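The Ten-Thousand-Step Office

The wellness app arrived at Baert in March, along with a free water bottle and an email with the subject line "Let's Move!" Six months later, 231 of the logistics firm's 681 employees were still opening it. Management called that a success. I have spent a while trying to work out what would have counted as a failure.

The app is called Clodlow. It costs the employer a monthly fee per head, whether the head uses it or not, and it hands out points for walking, sleeping and logging your lunch. Collect 3,000 points and you get a voucher. Lotte Van Hecke, who runs the benefits program at Baert, showed me a slide with a green arrow on it. People on the app, she said, took fewer sick days than people who weren't.

I don't doubt the arrow. But who signs up for a walking contest at work? People who already walk. Van Hecke agreed that this was "a fair point" and moved to the next slide.

Dalal Ghanem used to sell this kind of thing. She spent four years at Otusow, a rival, pitching to human resources departments, and she is cheerful about it now that she has left.

"The buyer wants something they can show their boss," she told me. "You give them a dashboard. I had clients who asked for the colors to be changed. I never had one ask how we picked the comparison group."

Did it make anybody healthier? She thought about that for a long time. "It made some people competitive," she said.

Roel Vermeulen would be one of those. He drives a desk in the billing department and has topped the Baert leaderboard twice. He showed me his phone with real pride, and I liked him, and then he told me he sometimes paces his kitchen at eleven at night to keep his streak alive. His wife has asked him to stop. He has the vouchers in a drawer — he hasn't spent one yet.

The companies will say that a little pacing never hurt anyone, and they're right. My complaint is with the size of the promise. Cuvusico, the largest of the three vendors I called, says in its brochure that it "transforms workforce health." When I asked for the evidence, I was sent a survey of over 2,000 users, all of them people who had stayed with the program for a year. The ones who quit weren't asked. 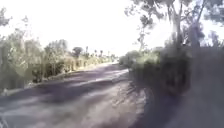
Employers have cheaper things they could try, and most of them are dull. Hartmut Weidemann, a retired occupational physician, wants longer lunch breaks and shifts that are posted more than two days ahead. He has been saying so for decades and sounds tired of it. A paved path with greenery on both sides and bands of shade across it gives no points and sends no reminders, and he would like people to have the spare half hour to use one. I'd want numbers on that too, and he admitted he doesn't have good ones.

Frans Hermans, who loads trucks at Baert, never downloaded the app. He is on his feet nine hours a day and his phone stays in a locker, so by Clodlow's reckoning he hardly moves at all. He did take the water bottle. It leaks.

Baert has renewed the contract for two more years.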